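**Folding heavy cable-knit sweaters: guidance requested**

**Skukorow_Linens** wrote:
Our residence is revising its laundry guide before November. The current text directs staff to fold cable knits in thirds, sleeves behind. Members' views are invited, in particular on the treatment of cuffs.

**erham_housekeeping** wrote:
We fold on a made bed and settle the sleeves first. The ribbed cuff is the part to take hold of. The cabled body stretches when it is pulled. 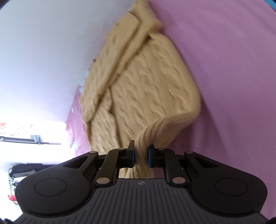
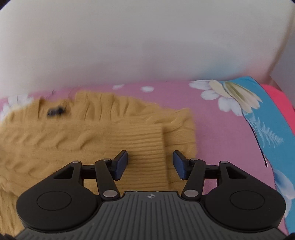
Each sleeve is then laid flat across the back, and the hem is brought up once. A second fold leaves a ridge in thick knits – our shelves are deep enough to avoid it.

**Jaber Textile Care** wrote:
I must disagree in part. Repeated handling by the cuff loosens the ribbing. Our practice is to support the sleeve at the elbow with a flat hand. We also roll any sweater over 600 grams.

**erham_housekeeping** wrote:
Rolling was tried here and discontinued. The collars lost their shape within 6 weeks.

**Skukorow_Linens** wrote:
Both points are noted. The draft will permit either grip and will require a single hem fold. Rolling remains under review until Wednesday.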